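Saturday, May
Bench notes, document workshop

Mukton lockout, payroll against police register. Continues from the last entry, where I had got as far as the end of the first ledger and stopped because the ink in the gutter could not be read under the normal lamp.

Started at 8:40. Humidity in the store was a little high and I left the Zavden ledger closed on the bench under a light board for an hour before opening it. The spine lining has let go at the head. Used the wedge cradle at its narrowest setting and did not open past ninety degrees. Anyone taking this volume out again should do the same, whatever the tag on the box says. The tag was written before the lining went.

Purpose of the exercise, for whoever picks this up: the standard account of the Mukton lockout says that the Zavden company shut the quarries, that the men walked to Plostidik to stop the stone trains, and that the garrison was sent to the bridge after the signal box burned. The order of those events comes from one printed source, the company's own report to its shareholders, and every later version copies it. If the garrison was already at the bridge before the fire, the report has the order wrong, and the justification for calling the troops goes with it. The payroll and the police register are independent of the report and of each other, so I am using them to fix the dates.

Payroll first. The master list for the week before the lockout carries 1060 names. Final figure, checked by adding the page totals and again by running down the ticket numbers. An earlier note in the folder gives a higher number. That note counts men who appear under both the upper and lower quarry because they changed gangs in midweek, and it should be disregarded. I have struck it through and initialed it.

The ledger does not say "locked out" anywhere. The clerk left the hours column blank and wrote a small "n.a." at the head of the page. I first read this as "not applicable" and now think it stands for "not admitted," on the strength of the gate book, where the words are spelled out on the first day and shortened after that. Gate book and ledger are in the same hand. I compared the capital N and the looped d and am satisfied with that.

The blank weeks are where it becomes useful. Not everyone was blank. The pump men and the stable hands were paid straight through, which the shareholder report mentions, and so was a group marked "P." with a full night rate, which it does not. Night rate was never paid at Mukton before the lockout. I checked back through the previous winter to be sure. The P. men have no ticket numbers and no gang, and their wages were drawn by one signature in a lump sum. The entry begins before the date given in the report for the march. P. could be pumps, but the pump men have their own line. P. could be police, but the police were paid by the district and would not be on a company book unless something irregular was going on. P. could also be Plostidik. I am leaning toward the last and have no proof.
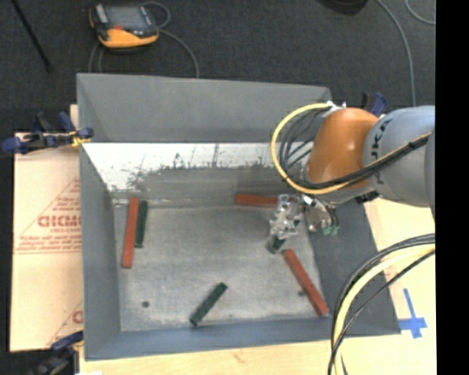

The police register was next. We do not hold the original. What we have is the microfilm from the Kordestani collection, on 2 reels, and the filming is uneven. The first reel is sharp across the page but underexposed at the top, so that the date line is hard to get. The second was filmed with the volume not properly flattened, and the inner third of each left-hand page falls out of focus. I read both on the old reader with the high-power lens, because the scanner software keeps "correcting" the gray and takes the pencil marks out along with the background. Pencil matters in this register. The sergeant wrote the charge in ink at the time of arrest and added the outcome in pencil later.

Findings, in the order I came to them.

The arrests at the quarry gate are all for obstruction. No weapons are mentioned. The report to shareholders has men armed with drill steels on the first morning. A drill steel was company property and the sergeant would have had every reason to enter theft, so I take his silence as fairly strong evidence.

The first arrest at Plostidik is a man charged with "being upon the bridge after the picket was posted." The word picket gave me trouble. In the union handbill it means strikers. In the register, two lines further on, "the picket handed him over," so there it must mean soldiers. This is the key entry. It comes before the entry for the fire, and it is not squeezed in or added in a different ink as far as I can tell from film. Pages are numbered in print and run in sequence at this point.

The fire itself is entered as an incident and not as an arrest, with the time given as a quarter past four in the morning. Somebody has penciled "see letter" in the margin. The letter is not in the register and not in any calendar I have found. Add it to the list of things to ask for.

There is a gap after that. The printed page numbers skip by 2, which is one leaf gone. From the film it is not possible to say whether the leaf was cut before filming or whether the camera operator turned over two together. The shadow at the gutter looks a bit heavier on the next opening, and a stub would produce that, but so would a crease. Needs someone to look at the volume itself.

Working sequence as of tonight: gates closed; night rate begins for the P. group; first gate arrests; troops on the bridge; fire in the signal box; general march to Plostidik. The report puts the march ahead of the fire and the troops after it. From gates closed to the fire I now make it 12 days. The report makes it look like less than a week, mostly by being vague.

Points against, so that I do not talk myself into it:

The register date line on the first reel is partly reconstructed. I am reading the day of the week and counting forward from the last clear date. If the sergeant skipped a day or entered two days under one head, everything after it slides.

The company week ran from Thursday pay to Thursday pay, and the ledger enters hours under the week they were paid in, so a man who worked on a Friday appears a week late. I have shifted the ledger dates accordingly, but I have not found a written statement of the practice. It is inferred from a fatal accident in the previous autumn, where the inquest gives the day and the ledger stops the man's wages in the following week.

A small guard on the bridge might have been routine in any period of trouble on the line. If so it proves little about the company's intentions. The garrison order book would settle it. I have seen it cited once, with a shelf mark that belongs to a different series.

Equipment: the take-up spool on the reader is slipping again. It is better if you wind on by hand at the end of each run. The bulb is the spare. Order more before it is needed. The green filter helps with the pencil and hurts with the ink, so read each page once with and once without.

Transcription conventions unchanged. Square brackets for anything supplied, a query for anything doubtful, no silent expansion of the sergeant's abbreviations. I found some expanded in the earlier sheets, including one where "Pkt" had been typed out as "packet," and that is probably how the bridge entry was missed for so long. I have put the original reading back and marked the sheet.

Film returned to its cans at 5:20. Ledger boxed, tag corrected. Left to do: check the night rate line against the bank slips, write to Kordestani for a look at the gutter where the leaf is missing, and go through the Plostidik stationmaster's daybook for stopped trains, beginning with the week the gates closed.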